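Fermented pea base: texture fails at pilot scale

thagedorn
Moved this over from the general section. We run a pea protein isolate through a low-moisture extruder at Clelavgate, feed rate steady, barrel zones unchanged from the bench runs. Bench product holds fiber. Pilot product comes out as crumb with maybe one piece in five showing alignment. Same lot of isolate for both. Cooling die is the long one. Where would you look first?

kusuma_k
Die temperature profile. The bench die has a much better surface to volume ratio. If the core is still above the setting point when it exits, you get expansion and the layers tear. Put a probe in the core at exit and post the number.

anjani.k
Disagree that it's the die. You said fermented base in the title and then plain isolate in the post. Which is it? If there is residual acid from fermentation, the pH of the feed moves your solubility and no cooling die will fix that.

thagedorn
Fermented, then neutralized and spray dried by the supplier (Hunari). Spec sheet says pH 7, plus or minus a bit. I haven't checked it in slurry.

anjani.k
Check it in slurry. I have seen powder certified at 7 drop well below that once hydrated for 2 hours.

kusuma_k
He ran the same lot on the bench and it held fiber. A pH problem would show on both machines.

anjani.k
Only if the hydration time is the same. Bench premix usually goes straight in. Pilot premix sits in a hopper.

jngau
Both of you may be right, but neither has asked about moisture. "Low-moisture" with a long cooling die is an odd pairing. Most people running that die are at 50 percent water or higher. What is the actual figure at the barrel, counting steam?

thagedorn
Fair, wrong term. It is the high-moisture setup. I wrote the post from the old template.

Core probe is ordered. Slurry pH after 2 hours in the hopper: 6.1. Fresh: 6.9.

anjani.k
There it is.

kusuma_k
That's a drift, not a diagnosis. Adjust it, rerun, and change nothing else.

ratih_r
For measuring alignment I would drop the "one piece in five" method and do a cut test in both directions. Ratio of crosswise to lengthwise force, 9 pieces per run minimum.

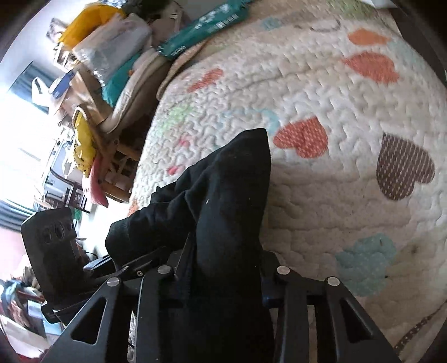

Sample holding matters more than the blade in that test. With fibrous product the grip decides the result: jaws that are too narrow crush the strand and it fails at the clamp. Throw out any run where the break is within a few millimeters of the jaw.

jngau
Cut test and tensile test are different things. You started with one and finished with the other.

ratih_r
Correct. Clamp advice is for tensile. For the cut test the piece lies flat and isn't clamped.

thagedorn
Rerun with pH corrected in the premix: better, still crumb at the center of the strand. Edges are fine.

kusuma_k
Center only. Die temperature.

anjani.k
Could be both. Post the core reading when the probe arrives.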